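Flollora Shared Kitchen: Your Questions, Answered

Welcome, and thank you for thinking of cooking with us! We've gathered up the things people ask most often, either by email or while standing in the doorway with a crate of onions. If yours isn't covered, write to Yayra Appiah at the front desk and she'll get back to you, usually the same day.

Who can rent the kitchen?

Pretty much anyone who makes food to sell or share. We have jam makers, a couple of caterers, a dumpling business and a family that bakes for weddings. You'll need a current food handler card and your own liability insurance before your first shift. If you're still waiting on the paperwork, you're very welcome to come and look around in the meantime.

How do I book, and how long is a shift?

Shifts run four hours, and you book them through the online calendar once your account is set up. Mornings fill up first, especially from October on, when the pie people come out in force. If your plans are flexible, ask about the late shift, which starts at 6 p.m. and costs a bit less.

What does it cost to get started?

There's a refundable deposit of $200 and then you pay by the shift. We give the deposit back within two weeks of your last booking, less anything broken or lost. (A chipped mixing bowl won't bankrupt you, we promise. Do please tell us about it, though.)

Can I store ingredients between shifts?

Yes, in the dry storage room or the walk-in cooler, as long as everything has a lid and a label with your business name and the date. Shelf space in the cooler is tight, so we rent it by the half shelf. Raw meat goes on the bottom, always, even if you're only popping it in for ten minutes.

What equipment is included?

Two convection ovens, a six-burner range, a 20-quart mixer, sheet pans, stock pots and a good supply of cutting boards. Knives are yours to bring. The mixer is the one piece we ask you to be trained on first, and Tarek Metwally does a short lesson whenever there's a new group of renters.

What about cleaning up?

Everyone cleans their own station, and we leave the last half hour of each shift free for it. Dish soap, sanitizer and sponges are provided, so there's no need to haul your own. Scrape first, then wash, rinse, sanitize and let things air dry on the rack. The scouring side of a sponge is fine on sheet pans, but please keep it off the nonstick skillets and use the soft side there.
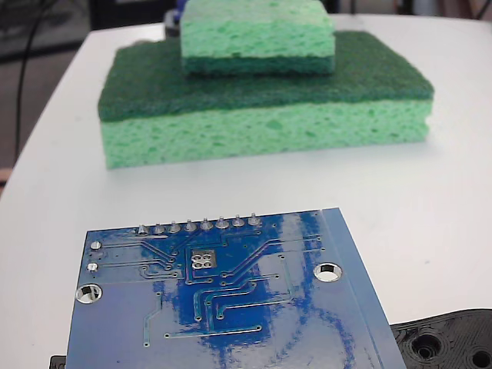
Can I bring a helper or my kids?

Helpers are fine, up to two per shift, and they need a food handler card too. Children under 14 can't be in the cooking area, but there's a little sitting room by the entrance with a table for homework.

What if I need to cancel?

Let us know 48 hours ahead and we'll move your shift at no charge. After that we keep half the fee, unless someone on the waiting list takes your spot, in which case you'll get it all back.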